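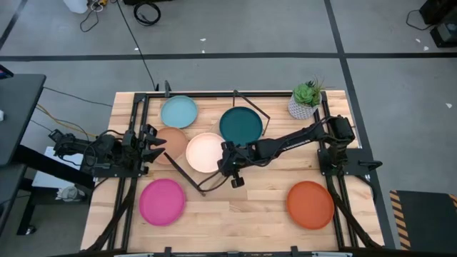

Plates on the butcher-block table, with the succulent in the back right corner.

February, notebook page 204

Morning, 9:40. Worked with the colored plates today. I want to write down the colors in one fixed way, so we stop using three names for the same plate. Last week I wrote "green" and Dehua Lü wrote "blue-green", and then we looked for a plate which did not exist.

Names from now on:
light blue
teal
tan
peach
magenta
orange (the burnt one)

Please do not write "pink" alone. Peach and magenta are both pink for some people, and in the old pages I cannot tell anymore which one was meant. "Brown" is also not used. It was sometimes tan and sometimes orange.

The plates were spread over the table, not stacked. Light blue and teal at the back, magenta at the front left, orange at the front right. Tan and peach are between, and these two are the difficult ones. Against the light wood the tan plate is not easy to see when I stand far away, and peach is only a little better. Magenta I can find from the door.

10:25. Weighed two of them on the kitchen scale from Shen. Magenta 299 g, orange 356 g. This is a bigger difference than I expected, because in the hand they feel almost equal. I repeated each one 5 times and got the same number every time. The others I did not weigh yet — the scale went back to the Clasthorpe room before I was ready.

The plates are shallow but the rim is raised, so they slide a little on each other if you stack them with different colors mixed. I tried magenta over orange and orange over magenta. With orange at the bottom the stack stands better. I don't know if it is the weight or the shape of the rim. To check with a ruler.

11:50. Washed all plates by hand with the mild soap, dried with a cloth. Do not use the rough side of the sponge. The old Zangate set got gray marks from it in one month.

The succulent in the white pot stays on its corner. Dehua asked if it can move to the window. I would prefer that it stays, because my sketches of the table use the pot as the reference corner. It gets a small spoon of water when the soil feels dry, no more. Write it on the sheet by the door if you gave it.

To do:
- weigh light blue, teal, tan and peach
- measure the rims, all colors
- correct "green" to "teal" in my older pages
- ask Flasanside if they still sell the tan, or only the darker one
- try the gray cloth under tan and peach

I leave the question of the bowls for the next entry.

Recent entries
Cup handles, second comparison
Oil for the butcher-block top
Zangate set: which pieces we keep
Drawer labels, new list
Water marks on the dark plates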